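Video Editor and Second Shooter – Visser

Part-time to start, 24 hours a week, with a move to full time in the fall if we both like how it's going

We're looking for an editor who also enjoys getting out of the edit room. Visser is a small video production company with 11 people on staff, and we make training films, museum pieces, event coverage and the occasional short documentary. Last year we delivered 38 finished projects, from a twenty-second lobby loop to an hour-long history of a ferry line, and we had a great time on most of them. This spring is already filling up, and we need another pair of hands (and ears!) before April.

The job is split more or less down the middle between cutting and shooting. On edit days you'll take a project from raw footage to a locked picture, usually working from a paper edit one of our producers has put together. On shoot days you'll run B camera, keep an eye on audio and help load the van. You won't be doing both at once, and we try hard not to book a shoot the day before a delivery.

Your first big project would be Kindenance, a series of short films about people who repair things for a living. We've shot six of the planned episodes so far – a piano tuner, a saddle maker, a couple who rebuild church organs – and the footage is lovely. There is also a lot of it. Our assistant has logged almost 2,000 clips, and they need somebody patient who gets a kick out of finding the one look or the one bit of room sound that makes a sequence work. If you've ever stayed late because you wanted to fix a single cut, you'll fit right in.

After that comes Jistside, a set of safety videos for a warehouse client. It sounds dry, but the client has given us plenty of room to play, and we're planning to shoot most of it in long takes with a stabilizer. We'd love your ideas on it.

What you'll be doing

Syncing, organizing and rough-cutting interview footage
Fine cuts, basic color and a clean dialogue mix
Captions and versions for web, lobby screens and social
Operating second camera on interviews and events
Placing lavs and booms, and speaking up when the air conditioning is too loud
Sitting in on client reviews and turning notes around, normally within two working days

What we'd like to see

You've edited at least a handful of pieces that somebody else had to approve. They can be paid jobs, student films, or videos for your cousin's bakery. We care a lot more about the cutting than about the client list. You should be comfortable in one of the major editing programs and willing to learn ours, and you should know your way around exposure, white balance and a basic three-light interview setup.

A driver's license is needed for this one. Lifting is part of shoot days too, with the heaviest case at around 40 pounds. Motion graphics would be a bonus, and so would a second language, but please don't hold off on applying if you have neither.

Pay and hours

$29 an hour, paid every two weeks. Travel time counts as work time. Edit days run 9:30 to 5:30 with a real lunch break. Shoot days can start early, and anything past eight hours is paid at time and a half. Up to two edit days a week can be done from home once you've settled in. We cover parking, meals on location and one workshop or course a year of your choosing.

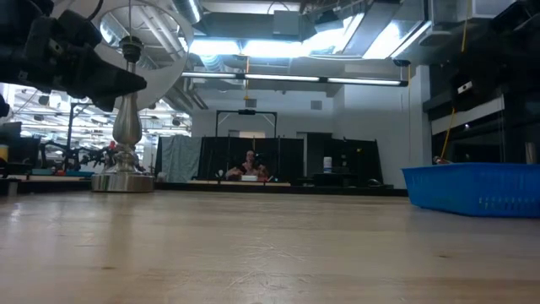
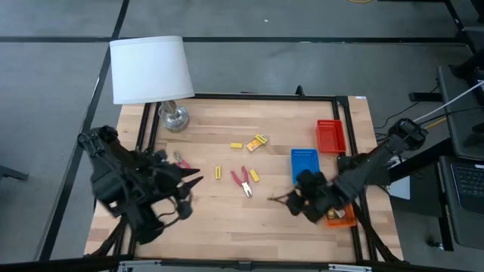
Tabletop, with lamp.

How to apply

Send us a link to two pieces you've edited, plus a few lines on each telling us what you did and what you'd change now. Passwords are fine, just remember to include them. A one-page resume is plenty, and you can skip the cover letter. Please put "Editor/Shooter" in the subject line and send it through the jobs form on our site.

We'll reply to everyone. If your work looks like a match, we'll set up a half-hour call, and then invite a few people in for a paid trial day at our usual rate. You'd cut a short scene from Kindenance with one of our editors next door to answer questions, and have lunch with the crew.

Media is shared through Draveo, our online review system, so you'll get a guest login ahead of the trial. Have a poke around in it if you like. The comment tool takes a little getting used to.

Posted Feb 12, 2023. Open until filled.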